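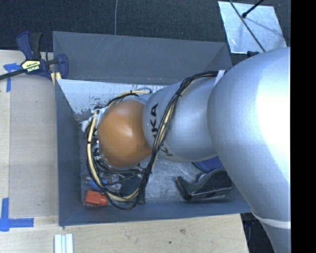 Week 6 handout: Where do I put the stuff? (Warehouse layout and slotting)

Okay, so last week we got the goods in the door, and I ran out of time right when it was getting good. Slotting is just the word for deciding which item lives in which spot. I love this topic more than I should. It sounds like tidying up, and in a way it is, but it's tidying up with a wage bill attached.

Start with walking. In a plain old building where people go to the shelf, pick the item and bring it back, most of a picker's shift goes on getting from one place to another. You can buy nicer carts and better shoes (please do buy the shoes) and you'll still be paying for the walk. So the first question I ask about any layout is how far somebody has to go for the things that get ordered all the time.

The usual way in is ABC sorting. Pull your order history, count how many times each item got picked, and sort from most to least. Count PICKS here and leave units alone for now. A box of 50 screws that goes out once is one trip. Fifty single mugs going out on separate orders is a whole lot of trips. I mark down more homework for this mix-up than for anything else in the course, so please write it on your hand.

Our running case is Galtico, the kitchen goods seller from the reader. They carry 1244 items. When you sort the list you'll find that 281 of them make up nearly all the picks, and those are your A and B items. The rest is a long, sleepy tail of fondue forks and spare lids. In the current layout everything is shelved by supplier, so the fast movers are sprinkled all over the building like raisins. You can see the trouble on the floor plan in the reader - the busiest aisle and the packing benches are at opposite ends!

Now, where do the A items go? Close to packing, sure, but also at a good height. We call the band between knee and shoulder the golden zone. A fast mover on the top shelf near the door can easily be worse than the same item at waist height one aisle over, once you add the time for the step stool. Heavy things go low but not on the floor. Anything that leaks goes under anything that doesn't (ask me about the vinegar sometime).

Things that get bought together should sit near each other too. Pasta machine and drying rack, that kind of pair. Two cautions. First, don't put look-alikes side by side. If the blue lid and the slightly bigger blue lid share a shelf, you will ship the wrong lid, and the return will cost you more than the walk ever did. Second, don't squeeze every fast mover into one short aisle. I did this at Paltar, my first real layout job, and I was terribly proud of it for one morning. By 10 a.m. there was a traffic jam of carts and people were reaching over each other. We spread the top items over 2 aisles after that and everybody calmed down.

Then there's fixed versus random storage. Fixed means the item has one home forever. It's easy to learn, and new people love it, but you're holding empty space for stock that hasn't come in yet. Random means it goes wherever there's a hole and the system remembers. That saves a lot of room, and it falls apart the moment somebody skips a scan. Most places I've worked with end up mixing them: fixed spots for the fast movers, random for the tail and for the overflow upstairs.

Last thing, and it's the part people skip. Slotting goes stale. Rosenthal, the garden supply case, did a lovely job in spring and was still walking past the watering cans in November to get to the bird feeders. Look at your pick counts again before each season. You don't have to move everything. Work out the minutes saved per week for each swap, compare that with the labor of moving the stock, and do the ones that pay back before the season ends.

For next time, please take the Galtico list and do the following:

Sort it by picks and draw your own A, B and C lines. Tell me why you drew them there.
Choose ten A items and give each one a shelf and a height.
Find one pair you'd keep together and one pair you'd keep apart.
Hand in one page. A sketch by pencil is fine, I like pencil.

Bring the Gollitz floor plan as well, we'll need it for pick routes.

Related handouts
Week 3: Reading an order history
Week 4: Racks, shelves and aisle widths
Week 5: Receiving and putaway
Week 7: Pick routes and batching
Week 8: Packing benches
Cycle counting worksheet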